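Pardale 両手ハンド比較データ README

更新日 2020-02-12

どうも、Pardale のデータ整理係です。前の README が「あとで書く」のまま半年放置されていたので、観念してちゃんと書きました。長いところは読み飛ばしてもらって大丈夫です!

なにが入っているか

五指ハンドを左右につけて、卓上の物を触ったり押したりつまんだりした記録です。もともとは二種類の制御ソフト、Stultar と Triludley のどっちが指先の扱いに向いているか比べたくて始めました。ハンドもアームもカメラも同じまま、制御だけ差し替えています。エピソードは全部で359本、1本の長さは最大80秒。短いのは本当にあっという間に終わります。

フォルダの分け方

stultar/ と triludley/ の2つ。中はどちらも同じ構成で、頭部視点の映像、関節角、指令値、それからメモ(memo.txt)が入っています。メモは私がその場で打ったものなので、誤字だらけです。「ふたむずい」みたいな一行だけのもあります。すみません、でも直すと当時の気分が消えるので残しました。

使ってみた感想

Stultar は動きがなめらかで、見ていて気持ちいいです。ただ、人差し指だけ伸ばして残りの指を逃がす姿勢が苦手で、薬指がじわじわ戻ってきます。Triludley は逆に指ごとの指定がすごく楽! そのかわり手首を回すとたまにカクッと来ます。Nektarios Deligiannis さんは断然 Triludley 派で、私はまだ迷い中。物を握るだけなら Stultar でいい気がするんですよね。

読み込むときの注意

関節角はラジアン、指令値は度です。揃えろと何度も言われました(次の版でやります)。映像と関節角の時刻は別々の時計なので、先に sync.csv のずれを足してください。ずれは300ミリ秒のものもあって、足し忘れると指が触る前に物が動いて見えます。私はこれで一晩つぶしました。

ふたの課題について

いちばん差が出たのが、ふたに指先を置く課題です。つかまずに、人差し指だけで上から触ります。押しすぎるとふたが傾くし、遠慮すると届かないし、力の加減がほんとに難しい。反対の手は手前で待機させているだけですが、こっちの関節角も記録してあるので、待機中の震えを見たい人はどうぞ。私は Sitthichai の解析スクリプトで眺めていますが、指の付け根の値から見ていくと違いがわかりやすいです。グラフの色が見づらい場合は config の palette を変えてください。
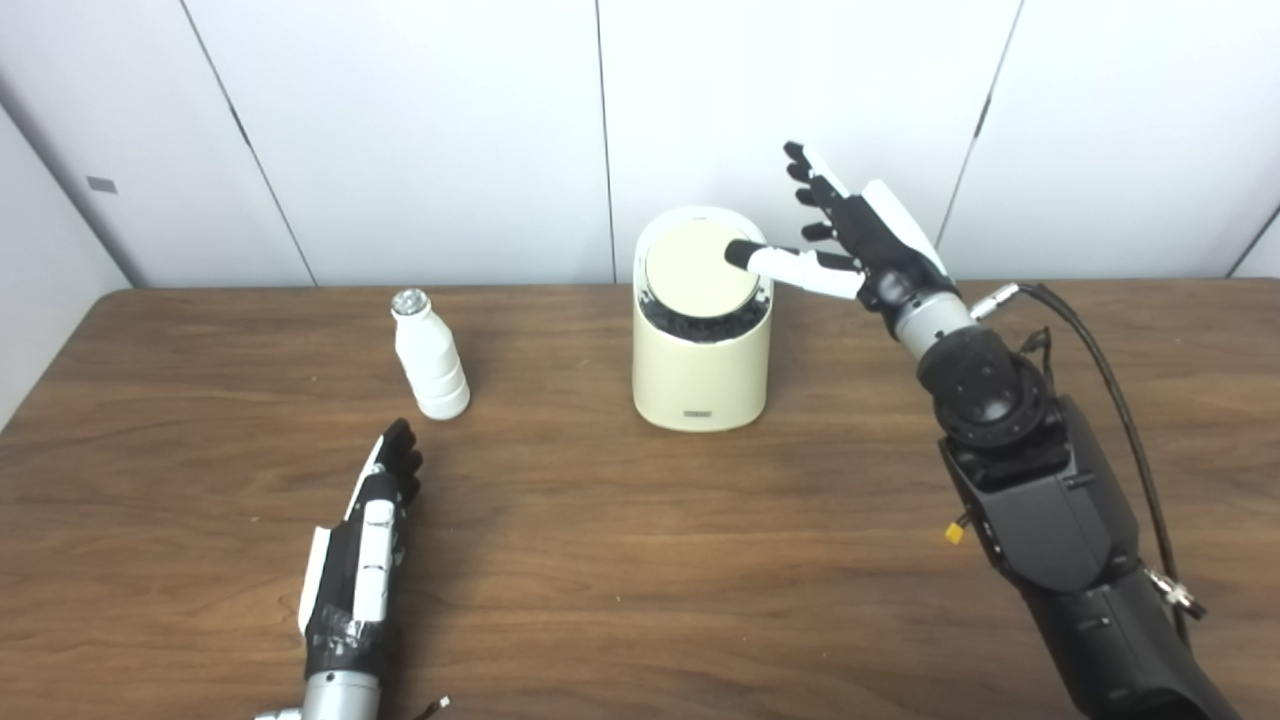

あと、親指の角度だけは符号が左右で逆になっています。左手のデータを右手用のコードにそのまま流すときは、そこだけひっくり返してから使ってくださいね。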